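Section 4. Bringing the sorting helper into your working day

By now you have the Moulin unpacked and talking to the Hatbridge software, and you are probably itching to give it something to do. Please read this section first, and if you can, read it with the people who will be sharing a bench with the arm. Most of the trouble customers write to us about has very little to do with motors and a great deal to do with who thought they were in charge of what.

4.1 Before the first shift

1. Decide which job the arm will take over, and write it down in one sentence. "Picks small parts off the bench and drops them in the bin" is plenty.

2. Ask the people who do that job now to show you how they do it, including the bits they do without thinking. At our own Birkby workshop the sorters were also pulling out chipped parts as they went, and that step was missing from every work sheet we had. The arm does not check for chips, so somebody still has to.

3. Agree on who may start, pause and stop the arm. We suggest that anyone within reach may stop it, whatever their job title, and that only trained staff may start it again.

4. Put the new duties on the rota. Filling, emptying and checking all take time, and it isn't fair to expect folks to squeeze them in around their old work.

Note: If hours or pay grades will change, say so before the arm is switched on. People work it out anyway, and they would much rather hear it from you.

4.2 Teaching a pick

1. Set one part down within easy reach of the gripper, with clear space on every side.

2. Put the bin where you mean to keep it. If it shifts later on, teach the drop again from the beginning.

3. Open the Teach page and choose New Pick. Guide the jaws to the part, press Save, then guide them to the bin and press Save again.

4. Run the pick at slow speed 30 times, with an operator watching. Yes, it is dull – bring a cup of coffee – but this is when your staff learn what normal looks and sounds like, and they will be glad of it later.

5. If the arm stops with code 307, the jaws have closed without feeling a part. Move the part a little nearer, clear the code and carry on.

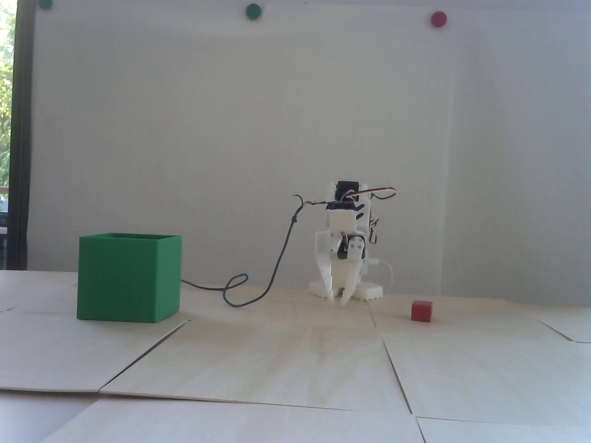 6. Once you are happy with the slow runs, raise the speed one step at a time. Let the operator choose the pace at which they feel comfortable standing nearby, and leave it there for the first week.

Caution: Keep fingers, sleeves and lanyards away from the jaws while the arm has power, even when it is paused. Check that cables have enough slack to follow the arm and do not lie across its path.

4.3 After the first 500 picks

Print the log from the Skelangate page and go through it together. Ask what has become easier and what has become a nuisance. Some operators miss the sorting, which gave them a quiet hour and a chance to chat, and you may want to keep a share of it by hand. Others will have ideas for the next job, so leave room for those on the back of the log sheet.

Manual revision: 21 July 2026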